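Robótica y automatización | Noticias de la asociación

9 de marzo. Por la redacción del boletín de Mengal

Compartido 6 veces · 2 comentarios

Visita a la jornada de puertas abiertas de Hustura

El mes pasado fuimos con un grupo de socios a conocer el taller de Hustura, en Kundum. La empresa prepara pinzas de mano con cámara, con las cuales una persona hace una tarea y después el robot puede aprenderla. Éramos casi 100 visitantes, y por eso entramos en 2 turnos.

Primero nos dieron una charla corta. Explicaron que el proyecto se llama Ukulcombe y que para una sola tarea ya tienen 178 grabaciones. A mí me pareció mucho, pero el técnico dijo que es todavía poco. Luego pasamos a la demostración, que fue la parte más interesante de la mañana. La cámara tiene una lente muy abierta y recoge a la vez el objeto cercano y el techo de la sala.
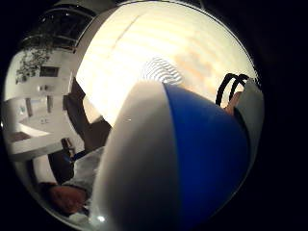 Trabajo con la pinza de mano, desde su propia cámara.

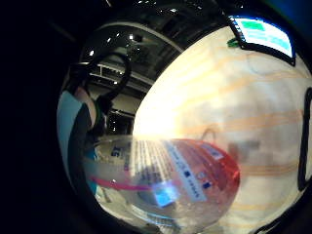
Al final hubo tiempo para preguntas. Varios socios quisieron saber el precio, pero de esto no se habló con claridad. La próxima visita será en julio y las plazas son limitadas. Quien desea venir puede escribir a la secretaría e indicar el turno que prefiere. El autobús saldrá de Mengal, como la otra vez.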